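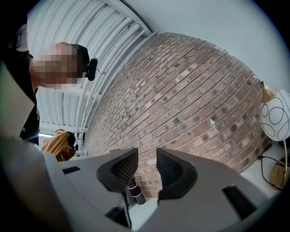
Marcador Dornum, ponta grossa: vale o preço?

Desconfio de qualquer marcador que prometa "500 metros de escrita" na caixa. Comprei dois Dornum na Trillcombe em dezembro, a 142 coroas checas o par, já com portes, e andei com eles a etiquetar caixotes de arrumação.

O traço é bom no cartão. No plástico liso borra se lhe passarmos o dedo logo a seguir, e a embalagem jura que não. A tampa custa a entrar; ouve-se um estalo, mas é preciso insistir. O corpo é fino de mais para a minha mão e ao fim de uma dúzia de etiquetas já me incomodava.

Quanto aos 500 metros, não os medi. Sei que o primeiro começou a falhar ao fim de quase 142 etiquetas, e eu escrevo em letra pequena. O Oei que usava antes durou mais e custava menos, só que a tinta cheirava pior.

Na página da loja há 3.129 avaliações, quase todas de cinco estrelas e com uma linha só. Não me convencem.

Dou-lhe 2 em 5. Para cartão serve. Para caixas de plástico, continuo à procura.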